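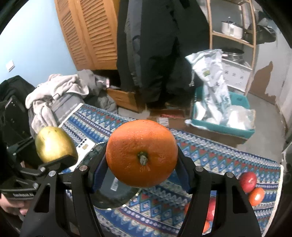
28 July 2020
Posted by the list moderator, Plenley Adaptive Swim

7 replies | 3 shares

On the question of lane ropes, I can add what we do at Drandley.

> We have a new swimmer starting in the beginner group who is nervous
> about water over her shoulders. Her mother asks if she can stay in
> the shallow pool for the whole first season. Our coach wants her in
> the main pool by November. Has any other club dealt with this?
> Also, does the Elley meet still allow a start from in the water?

We let swimmers stay in the shallow pool as long as they want. Moving up depends on the swimmer asking for it. Last season one of ours stayed until spring, then moved over and swam a 25 the same week. Another is still in the shallow end and enjoys it.

When they do move, we give them the lane next to the wall and a coach in the water for the first few sessions. Parents sit at the far end of the pool. We tried having them at the side and the swimmers kept stopping to talk.

Yes, Elley allows in-water starts in every event up to 200 meters. Tick the box on page two of the entry form. If you forget, the desk can change it on the morning of the meet, but the line is long.

The Győri kickboards are back in stock if anyone needs them. We ordered 58 and have spares to lend.

Last updated 28 July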